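Gathering Demonstrations for a Two-Arm Sorting Policy: What Did We Get For Our Time?

Project report, second semester
Gumaro Magaña and Crescencio Alvarado
Group name: Drodau

1. What we were asked to do

The brief from the Barrera lab was to collect a set of demonstrations in which two arms tidy a handful of kitchen things on a table, and then to train a policy on them and report how well it did. The training side has its own report. This one covers the collecting, which took up most of the semester and which the handout dealt with in a single paragraph.

The handout suggested that 2,000 episodes would be "comfortable" for a task of this size. We never found out where that number came from. It appears in the previous year's handout too, for a different task with one arm. We finished with 497 episodes that we were willing to stand behind, and we would argue that the 2,000 should be removed from the handout unless someone can show the working.

2. Task and set-up

The task is called "cups" in our logs. Measuring cups are put down on the table in no fixed arrangement, and the operator steers the two arms to pick them up and place them in a clear bin near the far edge. Either arm may take any cup. An episode ends when the operator presses the stop key, whether or not the cups are all in.

The table was already fitted out when we started, so we had little say in the layout. Each arm has its own mounting plate on its own side. The artificial plant in the corner was left in for every session. The handout calls it a "distractor" and says it makes the policy more robust. We have no evidence for this either way and neither does the handout, as no run was ever recorded with the plant removed.

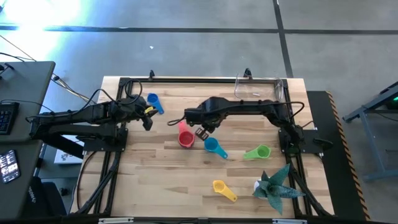
Figure 1. The cups task, with five measuring cups on the table and the clear bin near the far edge.

3. Choosing the arrangements

We began by scattering the cups by hand. After 136 episodes Crescencio plotted the starting positions and found that our idea of random was poor. The middle of the table was crowded and the near corners were almost untouched. Handles tended to point towards whoever had put the cups down. A policy trained on those episodes could do well in our tests simply because we would scatter the test cups with the same habits.

From then on we used a printed sheet of positions made with a short script called Plorkdale. It gave a square and a handle direction for each cup. This was slower and more boring and we think it was worth it, although we cannot prove that, as we did not have the hours to train on two sets of equal size. The first 136 are kept in a separate folder and do not count towards the 497.

Cups on their sides were a problem throughout. An upright cup can be taken by the rim or the handle. One lying down often has to be nudged first, and the two of us nudged in different ways. Gumaro pushed with the closed gripper and Crescencio tried to hook the handle. Both are fine as ways of picking up a cup. Mixed together in one set they may be teaching the policy to do something halfway between, and in the first training run it did hesitate over sideways cups. We agreed on hooking after that. We did not go back and remove the pushing episodes, and we should have.

4. Starting pose and idle time

The recording software, Vovura, starts saving as soon as the operator presses the key. It does not check where the arms are. The lab guide says to begin with both arms "home", but home is described only as folded, and over a long session people get lazy about it. One arm would be tucked in and the other left wherever the last episode had finished, and then the key would be pressed anyway.
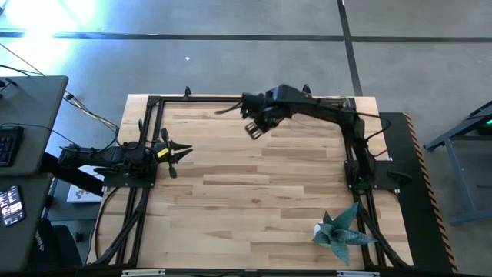 Whether this matters depends on who you ask. One view is that a spread of starting poses is good for the policy. Our objection is that our spread was never chosen. It depended on how tired we were and which arm had been used last, and so the pose at the start of an episode carries information about the episode before it. We would prefer either a fixed home pose enforced by the software or a properly drawn random one.

Idle time is a related fault. Many episodes open with a second or two in which nothing moves because the operator is still getting comfortable. We trimmed these by hand for the first few sessions and then wrote a filter. The filter also cut out some real pauses, where an arm was waiting for the other to get clear, and we only noticed this in May. Those episodes were restored from the raw files.

5. What we threw away

An episode was rejected if a cup left the table, if the arms touched, if a camera dropped out or if the operator gave up. The last rule is the one we are least happy with. Rejecting every failure leaves a set in which nothing ever goes wrong for long, and then people are surprised when the policy has no idea how to recover from a bad grasp. We kept 20 episodes with a clear mistake followed by a clear recovery. That is too few to tell us much.

We also checked each other's labels. We disagreed most often over "success with contact", which one of us used for a cup brushing the bin and the other for two cups knocking together. The label has been dropped from the final set.

6. Comments for the next group

Use a position sheet from the first session. Agree on how to handle a sideways cup before anybody records anything. Write down who was operating, in the file itself and not in a notebook. Keep the failures in a folder of their own. If there is time for only one extra experiment, record a block without the plant so that the claim about it can be tested.

We are not convinced that more episodes of the kind we collected would have helped much.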